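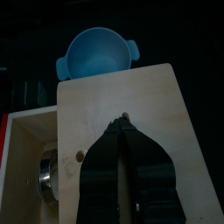
View off the wrist, fingers nearly on the upper peg, blue pot up behind the panel.

Robot bench went in at work, what happens to the hand packing jobs??
Asked in Work & Workplace by Valbona Nikolovski
541 views, 2 replies

Hi all, typing this on my break so sorry for the mess.

I'm a hand packer at Waketti, small place, we make up activity kits for schools and day programs. Pots, little blocks, paper, markers, wooden bits, all goes in trays. Four of us on the line plus Edin Softić who is the lead. Been there a good while, longest after Edin.

In August they put in a two-arm bench at the back. Black table, black curtain all round, you'd walk past it and think it was a photo booth. Management call it the Groltix bench, that's the project name, no idea what it means. For now it isn't packing anything that goes out the door. It's moving bits and pieces round and one of us has to sit with it. Put things back where they go, start it again, write down what it did. We take turns, half a shift each.

So the questions.

Sitting with it is now in the roster but it's not in my job description anywhere. Same pay. Fewer hands on the line while one of us is in the back, and the target didn't move, still 300 trays. Is that allowed? Feels like they took a person off and didn't tell the target.

Also I get asked to write notes on how I do things. Which hand, what I pick up first, how I stop the small parts rolling. I don't mind sharing but it does feel a bit like writing up my own replacment. The manager, Vasilis Stan, says it's "for support not for reducing heads" but nothing on paper. 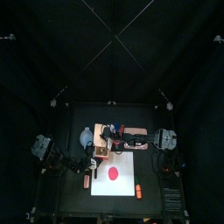 And the other thing is my neck and eyes. White sheet on a black table under lamps, then back out on the floor under normal light, by the end of the half shift I've got a headache. On the line I'm moving all day, walking to the racks, having a yarn. In the back you sit. It's slow. You watch a gripper think about a little pink block for ages and you're not meant to touch it. One of the girls loves it, best shift of her week she reckons. I get so bored I could cry.

Not against the thing itself. If it took the repetitive picking I'd be glad, my thumbs are shot. Just want to know what to ask for before it's all settled. No union on site. Anyone been through this?

Ta
Valbona

REPLY 1
Zorica Golob
marked helpful by asker

Yep been through it, different gear, same story. I was on bench assembly at a place called Jarman when they brought theirs in. Wasn't the end of the world but there's stuff I wish I'd asked early so here goes, no real order.

Get the target changed in writing first. That's your strongest one, it's just arithmetic. If one person is rostered to the back then the line is one short and the number was set for a full line. Take the roster and the tray sheets to your meeting. We kept our own tally in a notebook for a month and it settled the argument in ten minutes. Before that it was all "we feel" vs "we feel".

Job description. Ask for the robot sitting to be written in as a duty with a name. Ours ended up "cell attendant". Sounds silly, but once it had a name it had a training record, and once it had a training record two of us got moved up a pay step. Didn't happen straight away. Whether they have to pay you more depends on your award or contract and what province/state you're in, so ring the free employment line, don't take my word.

The notes thing. I felt the same. What I did was put my name and the date on every page and keep a copy of the list of what I'd handed over (not the contents if your contract says it's confidential, just the titles). When they later said the engineers worked it all out I could say well no.

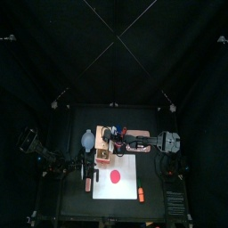
Also ask who decides when it goes from practice to actual packing, and how much notice you get. At ours it was meant to be months and then it was a fortnight. Ask what happens to the shifts of whoever's on casual. They were the ones who lost hours at our place, the permanents didn't. Not nice but you should know it. If you've got casuals on your four, think about them when you go in.

Headaches: report it. Proper form, every time, not just telling Edin in the tea room. Ask for shorter turns. Half a shift is too long to sit and stare, we went to one hour on then swap. Ask for a decent chair and whether the lamps can come down or be shaded a bit. Might be no if it messes up the cameras but they should at least try it. Get your eyes checked too.

Oh and ask where the stop button is and whether you're allowed to press it without checking with someone. Sounds obvious. We had a new starter who thought she'd get in trouble.

Good luck, let us know how you go

REPLY 2
Zorica Hodžić

different Zorica lol

My brother in law is at Dastell and they got one and it sat under a sheet after the first year so I wouldn't lose sleep. Machines are hopeless with small fiddly bits. Someone still had to fix up after it.

But if its boring, swap with the girl who likes it? She gets the back, you get the line, everyone happy. Just ask.

Comment from Valbona Nikolovski
Thanks both. Swap is a good idea but then she'd be the only one trained up and I'd have no training record if it turns into the better paid job, see what Zorica G said. Going to ask for one hour turns and the target in writing. Started a tally this morning on the back of a carton. Didn't know about the form for headaches, will do that tommorow. Our casual is only new so I'll have a word with her before I go in to see Vasilis.

Comment from Zorica Golob
Carton's fine but copy it into a book, cartons get binned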